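My aunt Marlene left me the shop in Ganville, the flat over it, and a set of white shelves she'd bought in February and never put a single thing on. She'd been planning them for ages. There were lists in the till, on the backs of seed packets, tucked inside the phone book. Jam here, string there, birthday candles up high where the little ones couldn't get them. And then she went into hospital and the lists stayed where they were.

I wasn't going to open the place, I should say that first. I was going to clear it, hand the keys to Taner Uysal at the agent's and be back on the Onditz train by the weekend. I'd even brought one pair of shoes.

The first morning I had the door propped open to let the damp out, and Latifa El Sherbiny from across the road walked straight in with her shopping bag over her arm.

"You're open," she said.

"I'm not," I said. "I'm Marlene's niece. I'm just sorting things."

"I'll have a pear, then."

I told her I hadn't got a pear. She looked at the shelves for quite a long while, all those bare white squares, and she said Marlene always had a pear. Then she sat down on the step stool and told me about her knee, and her son in Godoy, and how my aunt once chased a man the length of the high street over a bad coin (it was a good coin, as it happened, just a foreign one). She stayed until lunch. I didn't get a single box packed.

So the next day I bought a pear. I know how that sounds! I was in the market anyway, getting milk, and there was a crate of them, and I thought, well, it's only one pear, it'll save the conversation. And while I was paying, the man on the stall – Ronaldo Falcão, who had been to school with my mother and wanted me to know it – dropped an apple in the bag as well and wouldn't take anything for it. "For Marlene's shelves," he said. News gets about in Ganville.

I went back and stood there with one in each hand like an idiot. Fifty-two years she'd run that shop and I couldn't decide where to put two bits of fruit. I tried them side by side on the top and they looked like something left behind after a party. I tried them down near the floor and felt sorry for them. In the end the pear went in the middle and the apple went one along and a step down, near the front, and I made a cup of tea and sat on the stool and looked at them until the tea was cold. 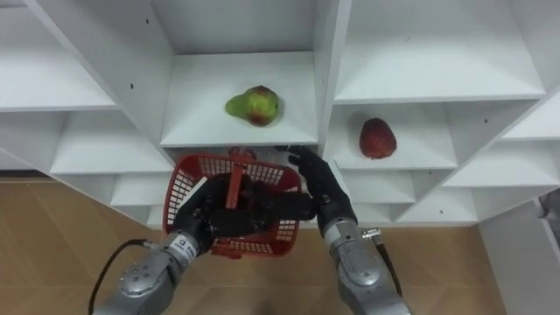
*Opening stock, pear and apple.*

Latifa came in just after ten. She had her purse out already.

"How much is the pear?"

I hadn't thought about it. I said twelve pence, which was the first number in my head, and she said that was daylight robbery and paid me in coppers, one at a time, on the counter. Then she looked at the apple.

"Vanderleia Arruda likes a red one," she said. "I'll tell her you've got them in."

"I've got *it* in," I said. "There's only the one."

"Then you'd better get some more before she comes, hadn't you?"

She went off across the road with the pear in her bag. I rang Taner and told him I might be a bit late with the keys, and he asked how late, and I said I'd have to see how the apple went.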